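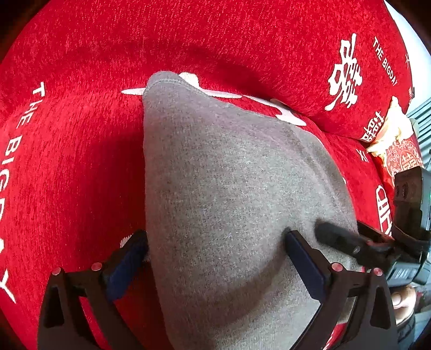
Teaching the tidy-up: a few notes from our floor

Hi, I'm Aarti Semwal, and I've been with Upadhyay Home Services since we were two people and a van. We look after furnished rentals, and the big change this year is Brurora, the system that's learning to do the dull part of a room reset: cushions, throws, boxes, all the bits guests leave in the wrong place. A bunch of you asked what that looks like day to day for the people who work here, so I put this page together.

Cushion work
Grey felt cushion, red sofa cover with THE BIGDAY and the double-happiness characters all over it. Both fingers go on the sides and you can see the felt give where the right pad presses in. I love this one! Soft things are what we spend most of our practice on, and if you squeeze like you mean it (I'm guilty) Poonam will send you back to do it again.

Keeping the extras in
There's a patterned red box and a crumpled cream wrapper on the sofa too, and we leave things like that where they are when we practice. A real living room has stuff in it. Abhishek Kanaujia used to clear everything off first, out of pure habit from years of cleaning, and it took him most of January to stop.

What changed for us
The job used to be 13 rooms a day for each pair, and your back knew all about it by the end. Now the mornings are still rooms, but from 2 p.m. we do handling practice, up to 83 goes at a time, sitting down if we want to. Same pay, which we asked about before anything else!

What I'm still grumbling about
My hands get tired in a whole new place (the base of the thumb, if you're wondering). Rekha Khurana got us a 10-minute break between sets and that helps a lot. Some of the team miss having the whole day out on the road, and I get it, I miss the van radio.

Next up is bedding. Poonam Pant is writing the practice list for it now, and she's promised me we're starting with pillowcases and leaving fitted sheets until spring.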